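Bremness library talk, my notes
Running order: me first, then Nkechi Etim on dyslexia, then tea. Keep it under half an hour!

Right, hello. Can the back row hear me? (Wait for the nod. Last year they couldn't and I went on for ages.)

So I've called this "Why big letters still matter", which Seon-mi says sounds like something you'd hear at the optician's. Fair enough. I used to set type for a living, at Lastwood, a small printer's that did parish magazines and seed catalogues, and I now spend my mornings helping people learn to read. Mostly grown-ups. I'll talk a bit about both.

Start with the story of Ji-hoon Yoo's menu. He'd had it done in a lovely thin script, all loops, and customers kept ordering the one dish they could make out, which was soup. We changed the lettering and nothing else. I won't claim it saved the restaurant, but he did stop making so much soup.

(Pause here. Hand round the two menus, old and new. Get them back this time.)

Now, capitals and small letters. When you read a word you know well, you aren't sounding it out bit by bit, you're taking in several letters at once, and small letters give you more to go on. Some stick up, some hang down. Put a whole paragraph in capitals and it goes flat like a hedge. One capital at the front and the rest lowercase is what people meet in books, so that's how I like to put words up on a wall for learners as well.

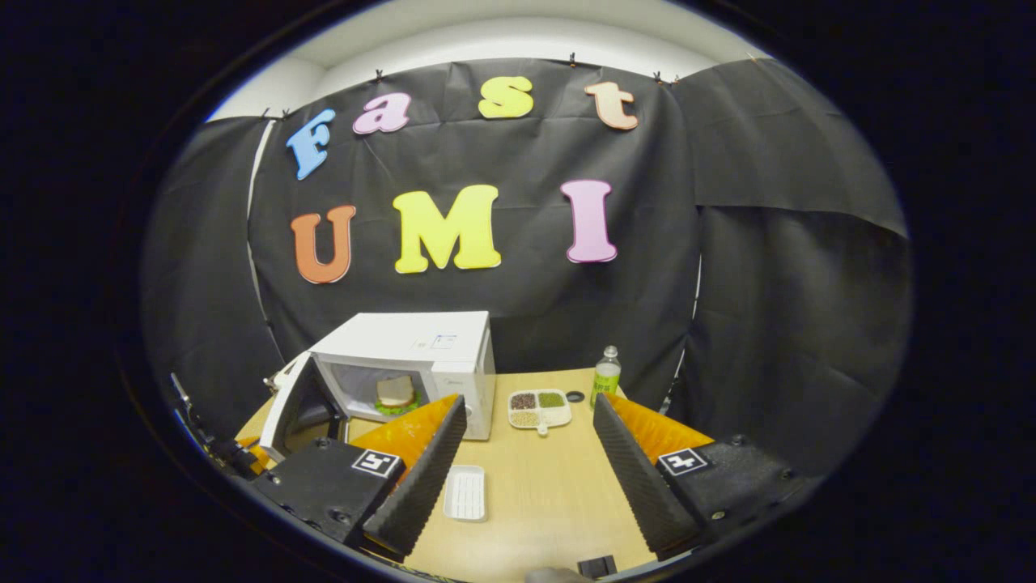

"Fast" in foam letters on black cloth, one capital and three lowercase.

Ask the room: what's the first word you remember reading by yourself? Leave a proper gap, somebody always has a good one. Mine was "Bachmann", off the side of my uncle's delivery van, and I was very smug about that double n.

Next bit is colour. People ask me all the time if coloured letters help. My answer is that strong contrast with the background matters a lot more than which colours you pick. Pale on dark, dark on pale, both fine. Yellow on white, please don't. I once set 700 raffle tickets in yellow on cream and Enda Doherty still brings it up.

Spacing! Don't skip this even if we're running late. Most home-made signs are squashed at the right-hand end, you know the sort, where the writer has run out of card and the last letters are all holding their breath. Pencil it first. Start from the middle letter and work outwards.

Then the handout from Na-rae Hwang, one per table. It's got the exercises we use in the June group. Say thank you to her, she drew the alphabet by hand.

If there's time: the g question. Single-storey or double? (There won't be time.)

Hand over to Nkechi. Move the water jug first.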